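Greden Hand-Guided Gripper, Table Set

Products / Hand tools for teaching / Greden table set

Available from stock in Gemham. Delivery on Tuesday for orders received before the weekend.

The Greden is a two-finger gripper which your own people hold in the hand. They do their usual task with it, and the movements are later used to prepare a robot arm for the same task. The worker needs no programming and no special course. If a person can put a plate into a rack, this person can teach the plate to go into the rack.

We developed the table set together with the canteen kitchens at Bouazza, where the late shift had to sort, stack and put away small things for many hours. The wish from the kitchen was simple: the boring part should go to the machine, and the staff should decide which part is the boring one. We have tried to keep to this wish in all versions of the product.

What is in the set

One hand-guided gripper with two fingers
One pair of finger pads, fitted
One spare pair of finger pads
Screws and key for changing the pads
Charging lead and wall holder
Printed guide for the first week, in large letters

Weight and comfort

The handle is made for the right and the left hand. We recommend turns of not more than 21 minutes, and then a change of person or a change of task. This is written also in the printed guide, and we ask managers to respect it. A tired hand makes poor movements, and the robot will learn the poor movements also.

Finger pads

The pads are dark and not shiny, and they cover the inner side of each finger, where the object is held. They are a wearing part. With daily use the edges will become frayed and a corner can come loose. A little fraying does not disturb the work, but please change both pads at the same time, so that the grip stays equal on the two sides. A pack of replacement pads can be ordered separately. The robot arm uses the same pads as the hand tool, so you need to keep only one kind in the cupboard.

Preparing the table

Any steady table is suitable. Put the rack or tray where the worker normally has it, and not where it looks best for the machine. Leave free space in front for the fingers to open completely. Light from above may give a shine on pale surfaces; this is accepted, but direct sun should be avoided.
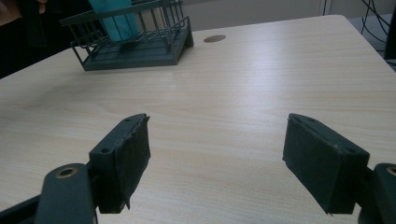
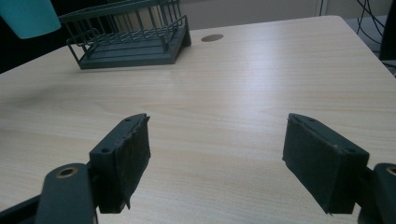

Fingers open over the free part of the table, with the wire rack standing behind.

Temitope Chukwu wrote to us that the first month was harder for the supervisors than for the staff, as suddenly the people at the tables were the ones who explained how the work is done. She would have liked to hear this from us before the delivery, and she asked that we put it on this page. Her team still does the glasses by hand, by their own choice.

We have since added a chapter for supervisors to the guide. It can be sent without cost to customers who bought the set earlier.

What changes for your staff

Please talk with your people before you order – this is our honest advice, even if it makes the sale slower. The usual questions are about hours, about pay during the teaching, and about who owns the recorded movements. The set does not answer these questions. At Bouazza the teaching hours are paid as normal shift hours, and each worker can ask that a recording is deleted. We suggest the same to all customers.

Plan for 200 repetitions of one task before the first trial with the arm. For tasks with soft or wet objects it can be more.

Service

Repairs are done by Skusudia in Gemham, normally in 9 working days. For a repair that takes longer, a loan set can be requested. Questions about the table set go to Hường Doãn, and questions about training to Paraschiva Stanciu, both by the contact form.

Related products: replacement pads (pack), wall holder, transport case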